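Bench Rules for Clearing a Tray into a Dish Rack with Two Arms

Workshop tips, Veltholm bench notes, revised July

These rules cover small tabletop arms that move tableware from a serving tray to a plastic dish rack. They assume two arms on one rail, a gripper camera on each, and an overhead view of the whole table. They replace the old sheet, which covered one arm and no chopsticks.

Layout

Set the rack on the right and the serving tray in the center. Food goes to the far side of the tray from the rack. If the rack has to move, move it between runs and log the change as a new layout, even if it moved less than the width of a hand.

Fix the rack to the table. Tape under the feet is enough for plastic racks. Check it again on Friday with the other weekly checks.

Keep cables above the tray with enough slack for full reach. A cable that touches a cup rim at any point in the dry run has to be clipped higher.

Load limits

Our in-house limit is 400 grams per gripper, including anything stacked on the item. A plate with a cup and chopsticks still on it counts as one load. Weigh it that way. Metal pans and glass are outside these rules.

Order of work

1. Cups, one at a time.
2. Chopsticks, both together if they lie parallel, otherwise singly.
3. Plate.
4. Bowl.
5. Paper. Goes to waste by hand, with the arms stopped.

Cups come first so that the plate can be tilted later without anything rolling. Where the plate has to be lifted with items still on it, keep the lift low and stay over the tray or the rack the whole way.

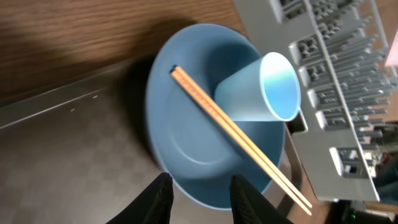
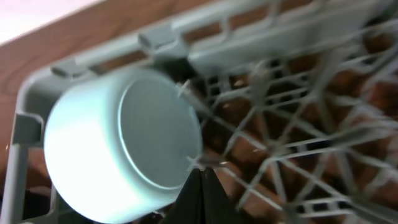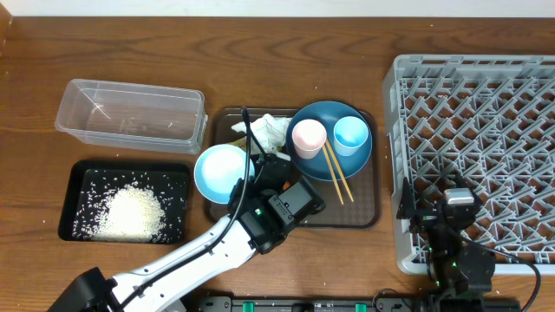
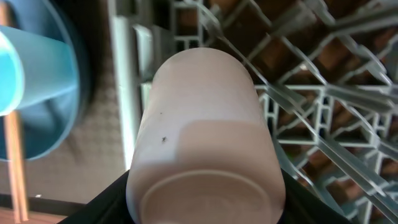
Cups, plate and gray rack at the bench. Third picture: the full table, with the rack on the right.

Placing cups

Upside down is the standard position in the rack. A cup on its side is logged as "placed, not racked" and is not counted as complete. Do not let the operator reach in and stand it up during the run. Either the arm corrects it or the run is closed as it is.

Open the fingers only after the cup has stopped moving. Retract straight back along the line of approach. Most knocked cups on our bench were hit on the way out, by the outer face of a finger catching the rim.

The Brindex pads grip matte plastic well at the default setting. Drop the closing force one step for thin-walled cups and check for a dent after the first hold. The older Burnanetti pads leave marks on pale colors and should be used for plates only.

Loose food

Dry rice travels. Grains on the table are allowed at the start of a run as long as they are clear of the rack feet. Grains inside a finger joint are not. Brush the joints out every 20 runs, power off, with a dry brush. Compressed air pushes grit farther in.

Inspect cups for specks before they go back in the set. Wipe with a damp cloth and dry fully. Do not use polish, as it changes the grip.

Hands and stops

Stop button within reach of the seated operator, on the side away from the rack.
Hands off the table while either arm is live. A lit joint indicator means live, whether the arm is moving or not.
One person at the controls. A second person may watch from behind the chair line.
If both arms need the same space, the arm holding an item has right of way. The empty one backs off to its start pose.
After any collision, even a light one, re-zero both arms.

Logging

Write down the layout number, the start time, the item order and the end state of each item. The log stood at 1,834 runs when this sheet was revised. Entries that say only "OK" cannot be used for anything and will be sent back.

Use these end states and no others: racked, placed, dropped, untouched. "Almost racked" is placed.

Known problems

Wrist view blurs close to the rack tines at normal speed. Slow to half speed for the last 11 centimeters.
Chopsticks that overhang the plate catch on the rack rail. Turn the wrist before crossing it.
The Zürcher rack has closer tines than the gray one and needs its own pose file. Do not reuse the gray rack file with an offset.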